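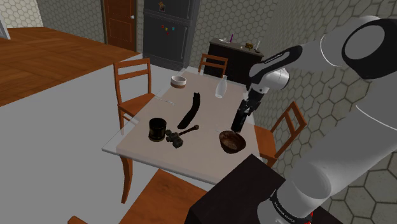

Vokeo Bench Arm Package
Equipment page for buyers and lab planners

Home > Equipment > Manipulation > Bench Arm Package

Overview

The Vokeo Bench Arm Package is a single-arm manipulation set for groups doing tabletop work: picking, placing, sorting and clearing household items. It is sold as hardware with a matched simulation licence, or as the simulation licence alone for groups that want to plan a room and a task list before committing to an arm.

Most orders start with the licence. A project can run its first tasks in the simulated rooms, settle on a mounting position, and then place the hardware order against a fixed layout. The licence fee is credited in full if the arm is ordered within 60 days.

What is supplied

Hardware package
Arm with controller and power lead
Parallel gripper, two fingers
Pedestal, bolt-down, dark finish
Stop button on a fixed lead
Simulation licence, one seat, 12 months
Printed mounting template

Simulation-only package
Simulation licence, one seat, 12 months
Kirkbridge room set (kitchen and dining rooms)
Tabletop object set, including bowls, mugs, cutlery, bottles and hand tools

The pedestal is not included in the simulation-only package as a physical part. Its model is included and can be moved freely within a room.

Planning the mounting position

The pedestal should stand close enough to the table for the gripper to reach the far side of the working area with the fingers pointing down. Buyers often place it too far back. An arm at full stretch loses useful range at the wrist, and the approach from above becomes an approach at an angle.

A pedestal at the corner of a table gives better coverage than one at the middle of a short side, but it takes up the space of one seat. If the table is shared with people outside working hours, allow for this in the floor plan. Chairs are the usual cause of a failed layout. The forearm may clear a seat back comfortably while the elbow does not, and both should be checked at the extremes of the planned motion.

Tall items deserve a separate check. Narrow-necked bottles and upright mugs stand in the path of a low sideways move, so the transfer height must be set for the tallest object on the table — including any that the task does not use.

Transparent and dark objects

Clear glass and plain black items are the two groups most likely to need extra time in the schedule. Both are present in the tabletop set. Teodoro Dagdag, who maintains the object models, advises buyers to leave at least one of each on the table from the first run, even where the task only concerns bowls.

Results on simulated glass should not be carried over to a real table without a fresh test. The models reproduce shape and surface shine well enough for planning. They do not replace trials with the cameras that will be used on site.

Budgeting

Prices are given on request and depend on the mounting and the length of support. The lines below are those most often left out of a first budget.

Floor fixing. Bolt-down fixing needs a sound floor. Raised or timber floors may need a spreader plate, ordered separately.

Spare fingers. One pair is fitted. We suggest two further pairs for the first year if hand tools or other heavy items are part of the work.

Additional seats. Each further simulation seat is charged at 54 per cent of the first.

Training. One session on site, for up to four people. Further sessions are charged by the day.

Replacement objects. Real crockery gets broken. Put a small sum aside, and buy several of each item at the outset so that replacements match.

Lead times

Simulation licence: 7 working days from receipt of order
Arm, gripper and pedestal: confirmed at quotation
Spreader plate: ordered with the pedestal, not normally held in stock

The Fultdale store holds spare fingers and leads only. Arms are not held there and cannot be collected.

Compatibility

Task files made with the earlier Gape room set will open in the Kirkbridge set, but object positions are not preserved. Tables must be laid out again by hand. Selorm Atinga can supply a list of the changed object names.

Ordering

Send a floor plan with the table position, ceiling height and nearest power outlet marked. Quotations are prepared by Vitória Salgado. Questions about floor fixing go to Simão Serrano.

Page last revised 12/12/22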